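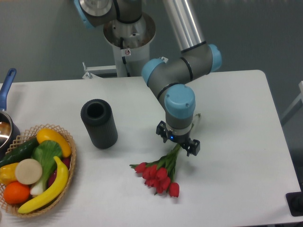 Flenulard

July
By Chanida Khunthong

Flenulard is a lake town in northern Vermont, at the upper end of Lake Comano and directly under the mountain called Tandmont. It's known for bass and lake trout fishing, a very hilly golf course, and a long wooden town dock that everyone uses as a front porch. I've been going there since I was a kid and I've written up most of the entry from my own notes, so the parts about food are longer than they should be (sorry, the food is good).

Name

Locals say FLEN-you-lard, with the weight on the front, and they'll let you get through a whole sentence saying it the other way before they correct you. Where the name comes from is an open question. The version I heard growing up has it as a French surname that got mangled on a land deed, and the town library has a copy of a deed that spells it with one fewer letter. Another version makes it a mill owner's nickname. I lean toward the deed, but I wouldn't bet lunch on it.

The lake's name is a bit easier. Stonecutters from the Italian-speaking part of Switzerland came to work the quarry on the east shore, and one of them is supposed to have named the lake after his home village. The quarry is long closed, and it's full of water now and fenced off.

Geography

The town sits on a fairly flat shelf of land between the water and the first slopes of Tandmont, which tops out at 3635 feet. That doesn't sound like much if you're from out west, but it rises almost straight out of the back yards on Upper Street and it keeps the afternoon sun off half the town. People who rent on the west side get long golden evenings, and people who rent under the mountain get dinner in the shade. Ask before you book!

Lake Comano is long and narrow, and bends in the middle like an elbow, so from the town dock you can't see the lower end at all. The upper basin is deep and cold. The lower basin is shallow and weedy and warms up early, and that's where families go to swim. Between them is a channel called the Pinch, where the wind does strange things after about two in the afternoon. I've been turned sideways in a canoe there more than once, and the second time I had a cake with me.

Two streams come in at the north end. Mill Brook runs right through town under the post office bridge, and Slate Brook comes in farther east, through a marsh that's very good for herons and very bad for shoes.

History

The first business in Flenulard was a sawmill at the foot of Mill Brook, and the second was a boardinghouse for the people who worked at the sawmill. After that came the quarry, and with the quarry came a short rail spur that carried stone down the valley. The spur did something its builders hadn't planned on, and brought up summer people. They came for the air, stayed in the boardinghouse, complained about it, and then built the big shingled cottages you still see along the west shore road.

When the quarry shut down the town got quiet for a long stretch. The rail spur was pulled up (it's the walking path now) and two of the three hotels went with it. The one that lasted, the Comano House, is still open and still has the same staircase, with a dip worn in each step. What turned things around was the boat business. A family named Jääskeläinen opened a yard next to the old mill site, building and fixing wooden rowboats, and people started driving up to have work done and then staying the weekend. Jääskeläinen Boats is still there, a little smaller, and it rents as well as repairs. If you grew up around here you learned to spell that name before you could spell Connecticut.

The golf course came after the boatyard, on land that had been sheep pasture, and you can tell.

Fishing and boating

Fishing is the main reason most visitors come. The upper basin holds lake trout and some landlocked salmon, and the lower basin is smallmouth bass along the rocks and largemouth back in the weeds. Early season is best for trout, when the fish are still up near the surface and you don't need fancy gear to reach them. By midsummer they've gone deep and you'll want a boat with a depth finder, or a friend with one. You need a state license, and the hardware store on Main sells them along with bait, coffee, and a surprising number of wind chimes.

The town dock runs 200 feet out into the upper basin. It's public, free to fish from, and open all night, though the lights go off at ten. Kids fish for perch off the left side and the old-timers stay on the right, and I don't think there's any rule about it. The boat ramp is next to the dock and it's steep. Put the truck in low. There's a second ramp at the lower end with much better parking, and if you're new to backing up a trailer I'd really go there first.
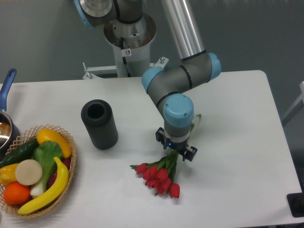

Red tulips on a white table.

Sailing is good on the upper basin in the mornings and again toward evening. There's a small sailing club with a race series all summer, and visitors can usually get on a boat as crew if they show up early and don't mind being yelled at in a friendly way. Paddlers tend to like the marsh at Slate Brook best. It's slow, winding water with no motorboats, and on a calm morning you can hear the church clock from all the way in there.

Golf

Flenulard Golf Links isn't really a links (it's nowhere near the sea) but the sign says so and the sign is older than I am. It's nine holes, laid out up and down the lower slope of Tandmont, and the members will tell you that playing it twice counts as a hike. The fairways are narrow and almost none of them are level. The sixth hole plays straight downhill toward the lake, and the ball hangs in the air so long you can start to feel proud of it before it goes into the ferns.

Greens fees are modest and you can usually walk on without a reservation before noon. Carts are available, but the steep part of the eighth is closed to them when the grass is wet, so you may end up walking anyway. The clubhouse does a decent grilled cheese and has the best porch in town.

Hiking

The main trail up Tandmont starts behind the school and takes most people a long morning there and back. The lower part follows an old logging road through maple and birch, then it gets rocky, then it gets very rocky, and then there's a bare ledge with the whole lake laid out under you, both basins, elbow and all. The actual summit is a bit farther on and it's all trees. Plenty of people stop at the ledge, eat their sandwich and call it done. I've been to the true summit exactly once and it was foggy and full of blackflies.

The rail path is the easy option, flat and gravel, following the east shore down past the quarry to the Pinch. It's fine for strollers and bikes. Bring water, as the pump at the halfway shelter has a handle but nothing else going for it.

Food and lodging

The Comano House has rooms over the water and rooms over the kitchen, and the ones over the kitchen are cheaper and smell like bread. Breakfast is included and I'd go for the buckwheat pancakes. There are a couple of motels out on the state road, plain and clean, and a campground at the lower end with sites right on the shore. The cottages mostly rent by the week, and the good ones go to the same families every summer, so you'll want to start calling in winter.

For dinner, the Pinch Tavern does fried perch, served in a basket with slaw and brown bread. The line gets long on warm evenings. On Main Street there's a bakery run out of the old bank building, and the cardamom buns are a leftover from the Jääskeläinen grandmother, whose recipe it is – they sell out before nine, and I've seen grown adults get short with each other over the last one. There's also a pizza place. It's fine!

Population and seasons

More than 400 people live in Flenulard year-round, and in high summer it feels like several times that. The busy stretch runs from the end of school until the leaves are down. Fall is my favorite, with cold mornings, empty docks and the whole side of Tandmont going red and orange. Winter brings ice fishing on the lower basin and some cross-country skiing on the golf course, which turns out to be a much better ski hill than it is a golf course. Spring is mud. Several of the restaurants close for it, and the boatyard runs short hours.
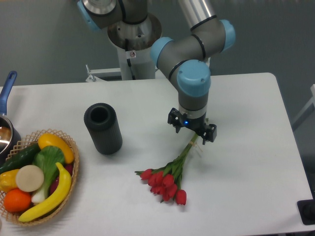 Can you rent a boat in Flenulard without booking ahead?

Rowboats and canoes are usually available the same day at Jääskeläinen Boats if you get there in the morning, but motorboats should be reserved a few weeks ahead in summer.

Getting there

There's no train anymore and no bus closer than the county seat, so nearly everyone drives. The state road comes in from the south along the west shore, and it's a pretty drive but a slow one, with a lot of bends and a lot of people looking at the water. Coming from the north you go over the shoulder of Tandmont on a road that isn't plowed in winter. The gate's usually open again by late spring, and there's a sign at the turnoff in town saying whether it is. Parking on Main is free, and when it's full there's a gravel lot behind the library, next to the tennis court.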